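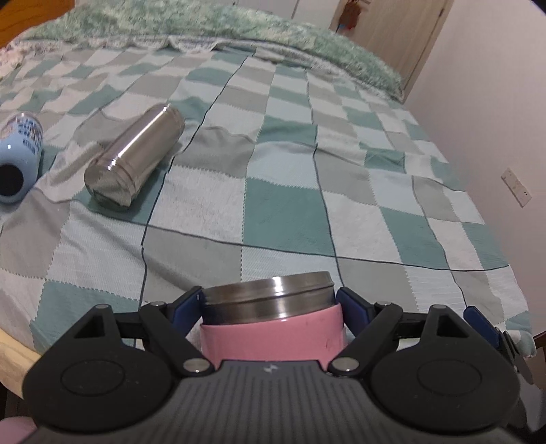 Vol. 32, No. 7

Open day at the Plorkwood mill, August 18, 2025

What a great morning! Keskinen threw open the whole weaving shed, and Birutė Strazds walked us down the line from the carding room to the finishing tables. The big loom is deafening – bring earplugs – and it carries 3819 warp threads, every one tied in by hand. I could have watched the shuttle all day.
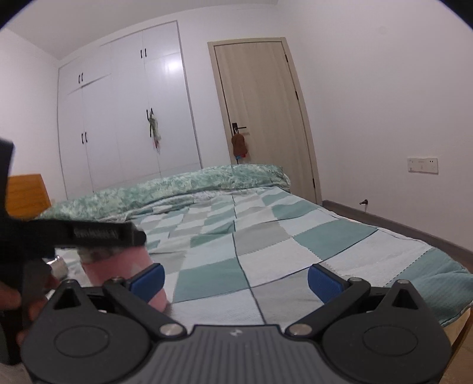

Upstairs they keep the old pattern books, and Dilwyn Morris let us leaf through two of them. The blanket stripes are gorgeous, all mustard and moss green, with dye notes scribbled in the margins. I came home with a bag of wool ends and a sore neck from looking up at the line shafts. The next open day is in November, and parking is behind the dye house.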